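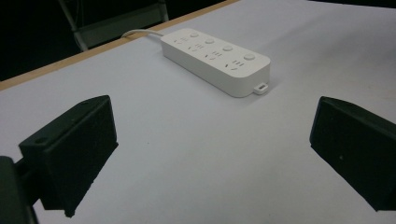
Kobori 4-Way Switched Power Strip

Item no. 1557
Color: white
Sold singly

The Kobori is a four-outlet power strip with a separate switch for each outlet. It is made for desks, sewing tables, hobby benches and other spots where several things are plugged in but only one or two are in use at a time. The switches are round push buttons set along the back edge of the top face, so plugs and cords don't cover them.

We have carried the Kobori since our shop was still on the ground floor at Verwood, and it replaces the older Cukness strip, which had one master switch for the whole row.

Details

Outlets: 4, combined multi-standard pattern
Switches: 4, one per outlet
Cord length: 2 m
Cord exit: at one end
Casing: matte off-white, rounded edges
Mounting: keyhole slots on the underside, screws not supplied
Use: indoors, dry rooms only
Warranty: 2 years

Choosing a strip for a work table

Start with what you plug in. Add up the wattage printed on each appliance and compare the total with the rating molded into the underside of the strip. A lamp, a laptop charger and a radio will come nowhere near it. A steam iron will take up most of it, and a fan heater should go straight into the wall.

Next, measure from the wall outlet to where the strip will sit, following the route the cord will take and not the straight line across the room. Allow some slack at both ends. If 2 m is too short, order the Kobori Long, which is the same strip with a 5 m cord. Do not join two strips together to cover the distance.

Bulky adapters can overlap the outlet next to them. Put the largest one at an end position and turn it outward if the plug allows.

Fixing it in place

The strip can stand loose on a table or be screwed to a wall or the side of a desk. For screw mounting, use the paper template in the box. Mark both holes, drive the screws in until the heads stand slightly proud, and slide the strip down onto them. Unplug the strip before you do this. Don't mount it facing up on a floor where drinks or mop water can reach it.

Cleaning

Unplug first. Wipe with a dry or barely damp cloth and let it dry fully before plugging it back in. Solvent cleaners will dull the matte finish. Dust in the outlets can be removed with a soft brush.

Questions we get

Can I use it outdoors under a roof?
No. Ask us for the Kusska outdoor box, which has a gasket and lid.

Does it have surge protection?
No. The Kobori is a plain switched strip.

Is there a black one?
Not at present. We had a small batch in January and it sold out.

Does it adapt voltage?
No. The outlets accept several plug shapes, but the voltage stays the same as at your wall. Check the label on your appliance – especially hair dryers and kitchen appliances bought abroad.

Comments from customers

"Bought for my sewing table. Machine, lamp and iron all on their own button, and I can switch off the iron without reaching behind anything. Buttons are a bit stiff when new." – Natsumi Hayashi

"Good strip. The cord could come out at a better angle for my desk, but I turned it around and it was fine." – Frauke Oltmanns

Ordering and returns

Orders received before 2 p.m. are packed the same afternoon. Unused strips can be returned in the original box. For warranty claims, write to Shinji Maruyama in the service department with the item number and a short note on what went wrong. Shops and schools ordering by the carton should ask for Yuzhen Lü.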